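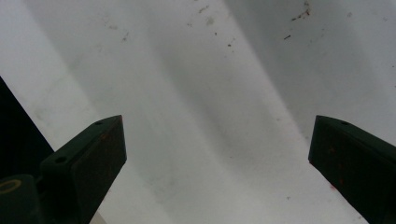

Gripper fingers open over a white surface, Sendano open day.

Sendano Open Day Recordings

This data card covers recordings made with a hand-held gripper during the Sendano open day on Monday, August 3, 2026. Visitors were shown how a demonstration is recorded and were then invited to try the tool themselves. The release holds 1,402 clips and is maintained by Savvas Koutsoukos.

Contents
clips/ recordings, one folder per station
notes/ station sheets completed by staff
splits/ 400 clips reserved for testing

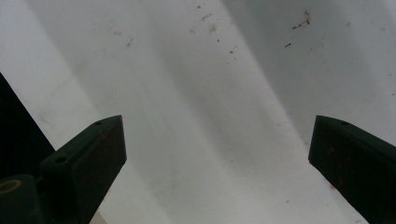 Labels were assigned by staff after the event and apply to whole clips. A clip is labeled "open" when the fingers are apart with no object between them. Stains and specks on a white surface, including reddish-brown ones, are treated as background and have no label of their own. Shadow bands are handled in the same way.

Visitor names and sound are not included. Corrections received before the end of September will be entered in the next version.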